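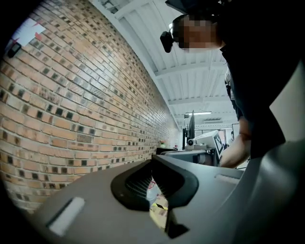 Brick wall in tan, orange and brown, Sostton

Projects > Travel and Tourism > Student reports

Overview Method Findings References Contact

What we bring home: souvenirs and the stories attached to them

Project report by Aisyah Majimbun, Dimas Chong and Xinyi Dai
Supervisor: Ming-te Yang

Why we chose this

The idea came from a shelf. Dimas has one above his desk with a bus ticket from Kevia on it, a jar of sand, and a very ugly ceramic fish, and when Xinyi asked about the fish she got a story that lasted the whole of lunch. When she asked about the jar of sand he couldn't remember which beach it was from! We wanted to know whether other people's shelves were like that, and whether the things people paid for were the same things they liked talking about.

Most of what we read in the first few weeks was about shopping: what tourists spend, which stalls they stop at, how goods are made to look local. We found much less on what happens to the objects once they are in somebody's house, so we decided to start there.

What we did

We interviewed 14 people who had been on at least one trip abroad. Some were students on our course, some were relatives, and several were members of the Semaan walking club, where Jihad Azar kindly let us put up a notice and then talked to half the room on our behalf. Each interview was planned for 40 minutes. A few went well over that, mostly because people kept going off to fetch another thing from another room (we didn't mind at all).

We asked everyone to choose objects they had brought back and tell us where each came from, how they got it, and where it lives now. We tried not to use the word "souvenir" in the opening question. In our practice interview it made Aisyah's aunt think only of fridge magnets, and she left out a tablecloth she had carried home on three separate flights.

By the end we had notes on 60 objects. We sorted them into bought, found, given, and what we called leftovers, meaning tickets, maps, coins, hotel soap and so on. The three of us sorted them separately and then compared. The arguments were good fun. Is a shell a found object if a child on the beach hands it to you? We put it under given in the end, but Xinyi would still like it recorded that she disagrees.

What we found

Of the 60 objects, 20 were leftovers. We had expected a handful. People had kept train tickets inside books, a laundry receipt in a purse, a paper napkin with directions drawn on it. Hardly any of these were on show. They were in drawers and coat pockets, and people often laughed when they brought them out, as if they had been caught.

The stories that went with leftovers were also some of the longest. The napkin belonged to a man who had got off at the wrong stop on the way to Cledetus and been helped by a waiter, and he told us about the weather, the waiter's shoes and the soup he ordered out of politeness. His carved box from the same trip, bought in a proper shop and standing in the middle of the mantelpiece, got one sentence.

Gifts were different again. People talked about the giver and barely mentioned the place. One woman had a scarf from her host family and could not say for certain which town it was made in, but she knew the birthdays of all the children.

Bought things did get plenty of talk when the buying had gone wrong or taken ages. Bargaining, forgetting a wallet, trying to fit a rug into a rucksack: these all came up. Objects from airport shops were usually described as something for somebody else.

Problems and things we would change

Our group was small and most of them enjoy talking about their trips, or they wouldn't have answered the notice. We also let people pick their own objects, so we never heard about the ones they had thrown away. Dimas suggested asking about lost and broken souvenirs, and we added that in October, too late for the first interviews.

We timed the stories only from our notes. Next time we would ask permission to record.

Where it might go next

Aisyah is keen to go back to the same people after their next trip and see what they have kept. We'd also love to talk to children, who seem to collect mostly stones. The interview questions and our sorting sheet are in the appendix, and Ming-te Yang has copies for anyone in next year's group who wants to carry on with the topic.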